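Print | E-mail this thread
Shares: 9 | Comments: 4

Second arm for the pouring bench – buy, lease, or beg?

benchwarmer_dell
23 Apr 2018
Budget sheet has to be in by May and I need a sanity check. We run one arm on a bench, pouring from a beaker into a cup on a kitchen scale, and management at Dellier has decided that if one arm is good then two must be a strategy.

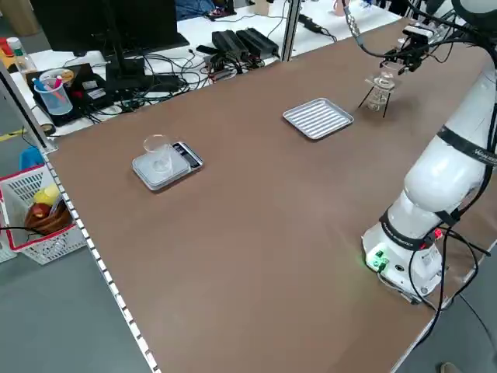
Conall Ó Ceallaigh wrote:
Before you price a second arm, price the hours of the first one. Get the log out and see how long it spends moving and how long it spends waiting for a human to reset things. My bet is you have half an arm's worth of work and a whole arm's worth of enthusiasm.

benchwarmer_dell wrote:
Rude, but I pulled the log. 332 hours powered on last quarter, 145 of them doing anything you could bill to a project. The rest is refilling, wiping up, and meetings held near the robot.

Quotes so far: Plomatier will sell us a new one with a gripper and wrist camera, or lease it on a term that outlives most of our staff. Ollititz has a refurb at a price that makes me want to ask what happened to it.

gripe_force wrote:
Disagree with Conall. Hours powered on is a silly number. We had the same argument at Nic Aodha and the accountants won it, so we stuck with one arm, and every time it went down the whole project stood there with its hands in its pockets. The second arm is your spare. Put it in the budget as a spare and nobody upstairs will ask about utilization.

Also go new. A refurb with no service history is a hobby.

Conall Ó Ceallaigh wrote:
A spare arm is a very expensive way to avoid buying a spare gripper. In my experience the fingers go, the cables go, the camera mount works itself crooked, and the arm sits there in perfect health. Buy the bits that break. You could stock a drawer with them for less than the delivery charge on a new unit.

tared_and_feathered wrote:
Can we talk about the scale? You're weighing pours on a kitchen scale and shopping for a second robot. Get a proper lab balance with a data port first. If the readings are no good, another arm gets you bad readings twice as fast.

benchwarmer_dell wrote:
The scale is fine for what we do. It's water and we care about grams. I did put a balance on the wish list, right under "chairs."

tared_and_feathered wrote:
Everyone cares about grams until the customer asks for tenths. Put it above chairs.

gripe_force wrote:
Whatever you pick, add lines for these. They got us:
– guarding, and the safety assessment, which you pay for again when the layout changes
– a second table, if you don't want them sharing
– training for whoever isn't you
– shipping it back when it needs service. Ask who pays both ways and get it in writing

Conall Ó Ceallaigh wrote:
Good list. I'd agree with all of it and still not buy the arm.

benchwarmer_dell wrote:
OK, where I've landed for now: spares drawer and a balance in this year's money, and a short lease on a second arm as an optional line, if Plomatier will quote me anything shorter than a mortgage. I've asked Ollititz for the service records on the refurb as well. They said they'd look into it, in the voice people use for that.

gripe_force wrote:
Optional lines get cut. You know that, right?

benchwarmer_dell wrote:
I've met my boss, yes. Will post the Plomatier number when it comes in.

We use cookies to keep you logged in and remember your settings. By continuing to browse the forum you accept this. OK | More information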